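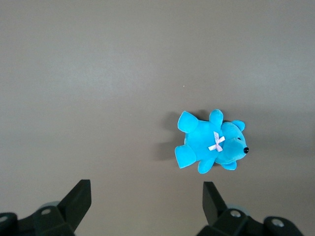 Turnthorpe opens two-arm work cell to visitors

Turnthorpe held its January open day in the handling lab, with two-arm pick-and-place work as the main item. Visitors were admitted in groups of 11 from 10 a.m. and stood behind a rail facing the long side of the table.

The cell has two white arms mounted at the back of a covered table, each with a two-finger gripper. Objects on the program included a blue plush bear with a pink bow and a small tabletop trash bin with a swing lid. Soft toys are used at Turnthorpe as a test of grasping on material that deforms, where the width of the object between the fingers is not known in advance. 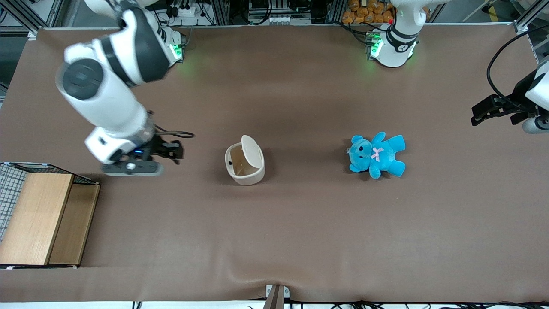

Control software for the cell is Fulico, written in-house and now in its second version. Ea Thorlacius, who leads the handling group, told visitors that the lab has logged 1,044 sessions with the current gripper fingers and 2,253 since the cell was built. Sessions are capped at 40 seconds. A session that reaches the cap is stored as incomplete and is left out of the training set, although the lab keeps the recordings.

Questions from the floor dealt mostly with lids. Thorlacius said a hinged or swinging part is harder to plan for than a fixed opening — its position changes with any contact — and that the group intends to add heavier lids next. She gave no date for this.

The afternoon talk covered calibration between the wrist cameras and the fixed camera. Slides will be posted on the Climska project page. The Þórarinsdóttir room, used for the talk, was full, and a second sitting was added at 3 p.m.

Comments (3)

gearhead_lou: Was the force data shown at the afternoon talk? I had to leave after the morning group.

M. Trask: Only one slide of it, near the end. Mostly camera stuff.

pell44: My daughter wants to know if the bear has a name. Good visit, parking was terrible.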